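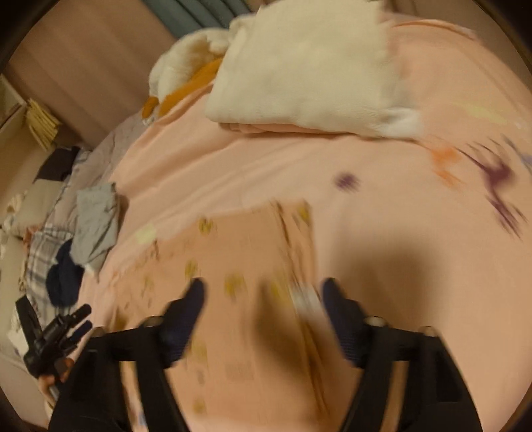

Hand-held gripper over the bed, both pads fitted, with the folded blanket near the top of the frame.

Fingertip pads, part two

The first post on the pads was mostly complaints, so I owe a more useful one. These are my notes on refitting the fingers on the hand-held gripper I use for bedding and laundry work. It shares its finger geometry with the small arm on my bench, so anything I learn about pads on one carries over to the other. That was the reason for building it this way in November, and it has mostly held up.

The tool is simple. There is a handle, a linkage, two black finger arms and a camera looking down between them. The pads are the only part that wears quickly. Everything else gets checked when the pads come off.

What wore out

The old pair was a smooth set from Imwood. They were fine on boxes and bottles and poor on cotton. A flat sheet gives the fingers very little to hold, and a smooth pad slides across it until it meets a wrinkle. The log showed 3,879 closes on that pair when I pulled them, of which 1,323 were on fabric. The left one had gone shiny at the tip and had a small tear along the back edge. The right one looked better but had shifted on its mount, and I would not have noticed without taking it off.

The replacements are textured, dark navy, from Hollis. The texture is shallow. It picks up lint, which I will come back to.

Taking the old pads off

Lock the linkage open first. I use a scrap of plastic wedged behind the arms. Back the mounting bolts out by hand once they are loose, and keep them over a tray. They are small and they roll.

My old pads were held with a thin film of adhesive as well as the clamp. Warm them with a hair dryer and peel from the tip. Do not pry at the joint with a screwdriver. I did this on the first gripper and put a notch in the arm that still catches thread.

Clean the seat with alcohol and let it dry. Run a fingernail over it. If you feel a ridge, it is old adhesive, and the new pad will sit high on that side.

Fitting the new ones

Press the pad on, start the bolts, and leave them loose. Close the fingers on a strip of ordinary printer paper and look at the contact from the side. The pads should meet at the tips first and flatten back toward the arms as you squeeze. If they meet at the back first, the paper will pull out with almost no force, and so will a bedsheet.

Tighten a little on each side in turn, then repeat the paper check. I needed three rounds. The left pad wanted to twist inward as its bolt came up, so I held it with a finger until it was snug. Thread lock goes on last, one bolt at a time, so the others hold the alignment. The low-strength kind is plenty.

Checking the camera side

New pads are slightly thicker than the old ones, so the point where the tips meet has moved in the view. The software assumes a fixed point. Close the fingers, mark the new meeting point, save it. I skipped this the first time and spent an evening blaming the wrong thing.

While there, wipe the lens. The corners stay dark whatever you do, and the Soster mask file already covers that.

Blur is a separate problem. When I swing the tool across the mattress at normal speed, printed motifs on the sheet turn into smears and the tracker has little to work with. The folded stuff near the head of the bed holds up better. More light helps, and so does moving the hand more slowly. I have shortened the exposure one step for now and accepted the noise.

Run-in

I do 200 closes before I trust a new pair, on a mix of things: the sheet, a fluffy blanket, plaid cotton, whatever soft toy is in reach. Long pile is the hard case, since the fingers can close on fuzz and miss the backing. The textured pads are better at this than the smooth ones, though I have no clean numbers yet.

After the run-in, check every bolt again. One of mine had backed off a hair — the one nearest the tip on the right arm, same as last time. I suspect the hole is slightly oversized and will sleeve it at the next change.

Lint

Tape lifts most of it. For the rest, a dry toothbrush along the texture. Solvent leaves the surface slick for a while and I have stopped using it between sessions. Every 12 sessions I take the pads off and wash them in dish soap.

Still open: the linkage has some play when nearly closed, and I have not decided whether it is the pin or the bushing. The Porkano drawings show a shim there that mine never had. I have ordered stock to cut one.

Posted March 2020, under Grippers, Maintenance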